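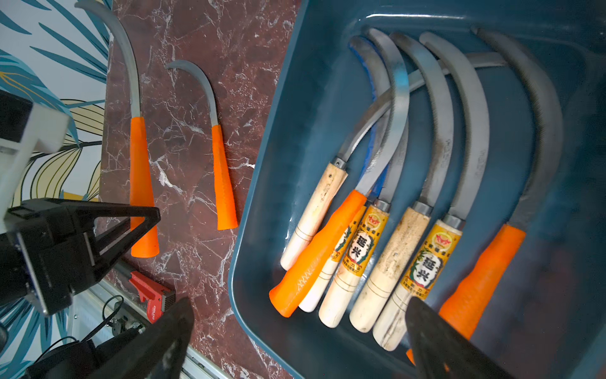
Sickles with orange handles on a marble countertop.

Call for Participants: Household Panel on Prices and a Common Currency

The Nostelora Institute for Economic Policy invites adults living in the Boltetholm and Lamont districts to apply for a place on its new household panel. The panel will study how families form their views on prices, wages, and interest rates, and how those views might change if the two districts adopted a single currency under one central bank. Findings will be published in a public report and submitted to both district councils.

The Institute will select 200 households from the applications received. A previous mail survey drew 1487 replies, but it was limited to a single set of questions and could not follow changes in opinion over time. Members of the new panel will answer the same core questions at regular intervals until the following October.

Who may apply

Applicants must be 19 years of age or older and must have lived at their current address for at least one year. One adult from each household may take part. No knowledge of economics is required. Elected officials, employees of the Institute, and persons employed in setting monetary policy are not eligible.

What participants will do

Each participant will complete an online questionnaire once a month. The questionnaire takes 45 minutes and covers household spending, savings, borrowing, and expectations for the coming year. A paper version is available on request.

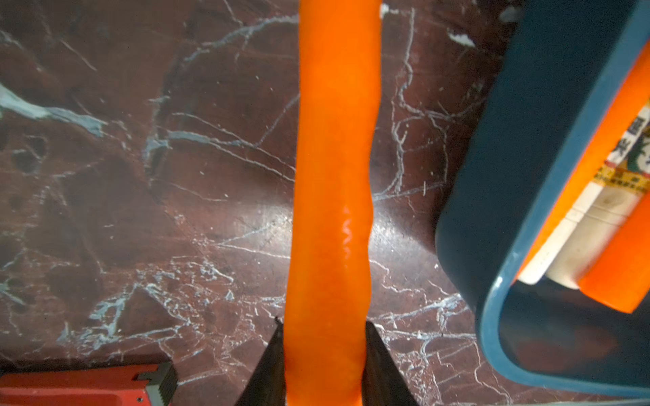 Price records form the second part of the work. Participants will keep a list of ordinary purchases for one week in each month, showing the price paid, the currency used, and the type of goods. Entries should state the type clearly, as appearance alone does not settle it: a long, bright orange article shaped like a carrot, like the one held here, could be entered as a fresh vegetable, a toy, or a decoration, and each of these falls in a separate price group. Receipts may be attached but are not required.

Payment and confidentiality

Participants will receive a fixed payment after each completed month. Names and addresses will be stored apart from survey answers and will not be released to the councils or to any outside party.

How to apply

Application forms are available from the Institute's offices in Boltetholm and Lamont and through the Pindico survey portal. Completed forms must be received by December 21, 2024. All applicants will be notified of the outcome in writing.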